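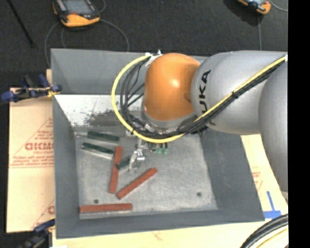
Bin station, short bars on the tray floor. 

Ticket 2219
Subject: label printer at packing bench skips every few labels
Site: Skondale
Opened by: Guilan Zou
Assigned: Ajith Gounder
Opened: Jun 11, 2026
Priority: normal, then high, see below

Guilan Zou
Bench printer is skipping again. Prints a good label, then a blank, then half of one with the barcode chopped at the top. Started first thing. Using the Tan rolls, same as always. Power cycled twice. No error light. Orders are backing up, we're writing addresses by hand for the small parcels.

Ajith Gounder
Ok. Few things. Which tray is it pulling from in the driver, and did anyone change the label size? Also hold the feed button till it blinks, let go, send me what comes out.

Guilan Zou
Feed button thing gave two blanks then a strip of test print. Strip looks fine. Driver says 4x6. Nobody on this shift touched it that I know of.

Ajith Gounder
Test strip fine = head is fine. Don't clean the head again, you'll just wear it. Sounds like it can't find the gap between labels. Is the roll from a new box?

Guilan Zou
Yes new box, opened this morning. Box says Tan, same part number on the side. Core looks smaller though?

Ajith Gounder
Put an old roll in if you have one. Print 50 in one go.

Guilan Zou
Found half a roll in the drawer. Printed 50, all good. Back to the new roll, went wrong on label 7.

Ajith Gounder
So it's the stock. Had this at Isholm in May. Gap on those rolls was narrower and the sensor sat right on the limit. Try this:
- open lid, slide the gap sensor to the middle, there's a little arrow
- close lid, check it clicks both sides
- run calibration from the Flovico print tool, NOT from the Windows dialog, that one doesnt save
- turn off, wait, turn on
- print 50 again

Guilan Zou
Sensor was shoved all the way left. Moved it. Calibration ran but the tool says "profile locked". Setting priority to high, pickup truck is due after lunch.

Ajith Gounder
Locked means someone saved a site profile. Unlocking from here. Close the tool and open it again, should say Skondale-bench-5 at the top. If it still says default, tell me, don't print.

Guilan Zou
Says Skondale-bench-5. Calibrated. Fed out a few blanks then stopped. Printing now.

Guilan Zou
50 printed. One slightly low, rest fine. Scanner reads all of them incl. the low one.

Ajith Gounder
Low one was probably the first, it does that after calibration. Check the next lot and if you see more, drop print speed one notch. Darkness leave alone.

Guilan Zou
Was the first one, yes. Left the speed. Afternoon orders all went out on the new roll, no skips. Can we get the old stock back anyway? The new ones also curl, and they lift at the corners on the padded bags.

Ajith Gounder
Asked purchasing. They'll talk to the supplier, no promise on when. For padded bags press the corners down for now or put a strip of clear tape over, just not across the barcode. Keep the rest of the old roll as a spare and write OLD on the core so it doesn't get used up.

Adding a note to the bench page about the sensor position and the locked profile. Other benches have the same printer, will check those remotley tonight.

Guilan Zou
Ok to close from my side.

Status: closed
Cause: narrower label gap on new rolls, sensor out of position, profile locked
Follow up: purchasing re: roll stock (open)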